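Supper at the Long Table: speaker notes
Evening talk, Drarnamdale community hall, July, 7 p.m.

Opening

Wait for the chairs to stop scraping. Say thank you for coming out on such a warm evening, and thank the kitchen for the lemonade (the jug is on the side, help yourselves any time, I won't be offended).

Tell them what the talk is about - how a shared supper got going again in this town after a gap of 27 years, and what it has done for the street. Say I'm no expert. I like to eat and I like company, and I've kept a lot of notebooks.

Slides 1 and 2 - leave both up while people settle. Corn in the basket, mugs on the tree, plates in the rack on the second.
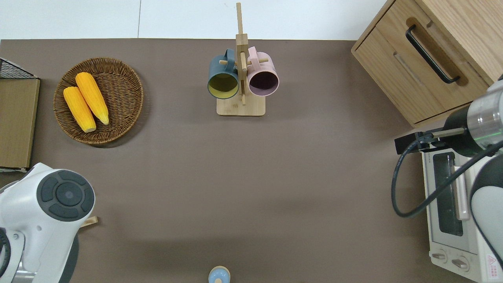
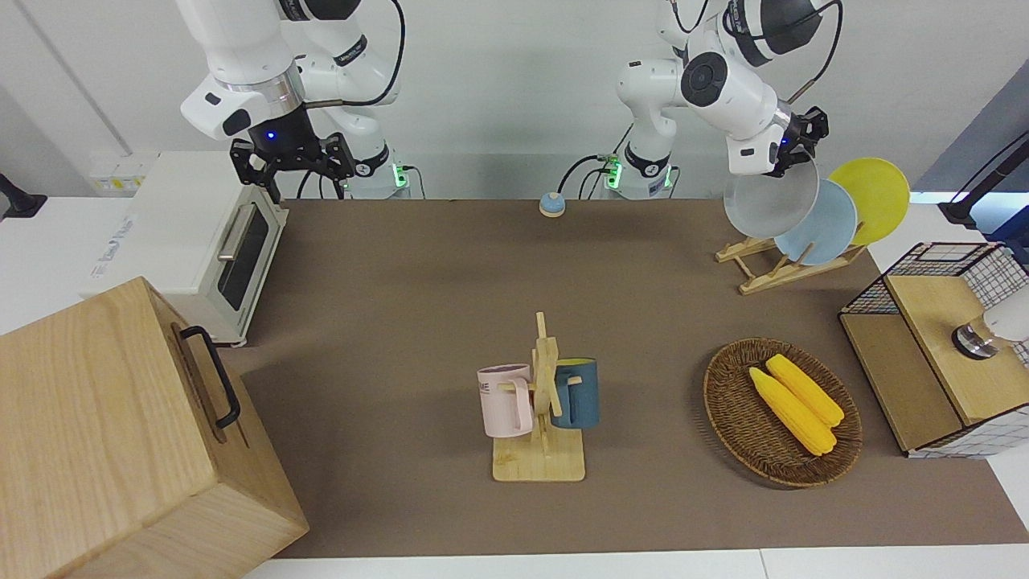
How the old suppers worked

Go slowly through this part, because some of the older folks will remember it and want to nod along. The suppers started on Hayat Street, outdoors, with doors laid across sawhorses for tables. You brought one dish and your own fork. In the best year 82 people sat down, and the line for coffee went past the bakery.

Tell the pie story. Two families brought the same peach pie from the same grandmother's recipe, and each was quite sure the other had it wrong. (Pause, let them laugh. Don't rush on like last time.)

Then the mill closed and people moved away, and one summer the tables just stayed in the barn.

Starting again

Be plain about how small it was. Seven of us, in the rain, under the porch at the old Sernetti store, with a pot of bean soup and not enough spoons. I went home thinking that was the end of it. The next month there were more of us, and someone had brought a tablecloth.

Mention Casen Farm here, who let us have the use of their shed and have never once asked for it to be swept (we do sweep it).

What I've learned about feeding a crowd

Keep this part chatty. Ask for a show of hands - who has cooked for more than they have chairs for?

Soup stretches and roasts don't. Put the bread out late or it will be gone before grace. Seat the new people in the middle of the table, never at the end by the door, where they'll slip off before dessert. And let the children carry things, even the things you'd rather they didn't.

If there's time, read the page from the notebook about the blackberry cobbler. It takes three minutes. Skip it if the fans are off and people are wilting.

Questions

Someone will ask about money. There's a jar, and the jar has always covered the coffee.

Someone will ask about the peach pie. Both recipes are on the sheet by the door, side by side - please take one of each and make up your own mind.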